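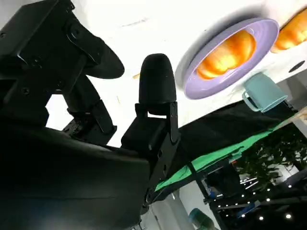

Over the white tabletop.

Reto Kuster reads 50 novels a year and writes up about half of them on his blog, Grilari. Most are crime stories, and most are older than he is.

"I started with my aunt's paperbacks," he says. "She had 200 of them in a hallway in Plakstead, and she never minded if I took one home."

The one he goes back to is The Wallner Inheritance, a slow book about a missing will. He has read it 5 times — twice in one November.

"I know who did it. I like the chapters where people sit in kitchens and lie to each other."

He gives up on plenty of others. A book gets 2 chapters, and if he can't tell the characters apart by then, it goes back to the library.

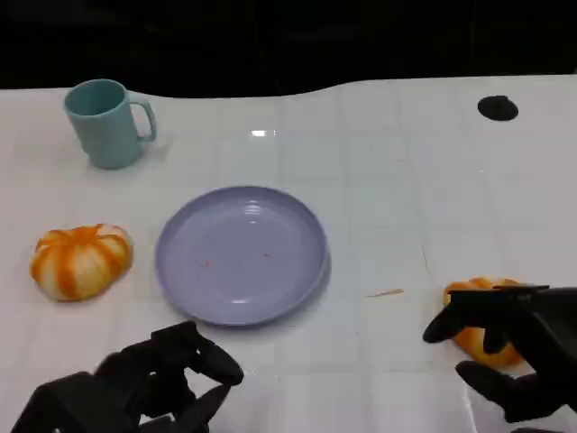
On writing reviews

Kuster takes no notes while he reads. He waits a day and then writes down what he remembers.

"If I've forgotten the detective's name, I say so in the review. Some readers don't like that."

He is now partway through the Vekell series, in order, and plans to post on each book as he finishes it.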